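In Defense of the Fold

Opinion – Hemi Mudgway, Ollau Institute
Nov 22, 2019

14 shares | 2 comments

The Institute has received several proposals to shorten the folding portion of its craft course, which now occupies 7 of its 90 hours. I write to oppose them. Folding teaches a student to respect a material – a sheet creased in the wrong place keeps the mark.

A single orange sheet is enough to begin with. Its curve catches the light even once a crease is set, and the first thin line asks for a decision.

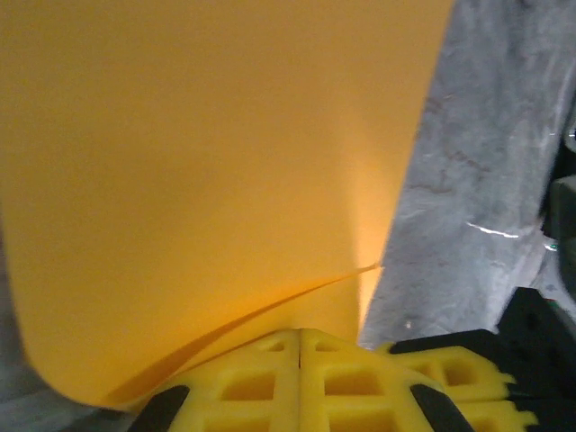

The matter of the surface

The Grasso report recommends padded desks throughout. I would ask instead for a firm, pale floor or table, kept mostly clear. A marker and a small box may lie nearby without harm. Angular flaps, such as those on the yellow-orange piece held between two grippers, deserve plain ground beneath them.

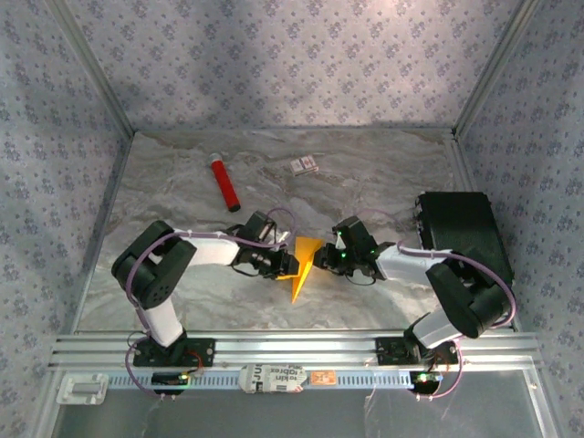

What should be done

The hours should stand as they are until the May review. Members who disagree are invited to write to the Plandolero office.

2 comments | Share this article

Contact | Copyright Ollau Institute | Back to top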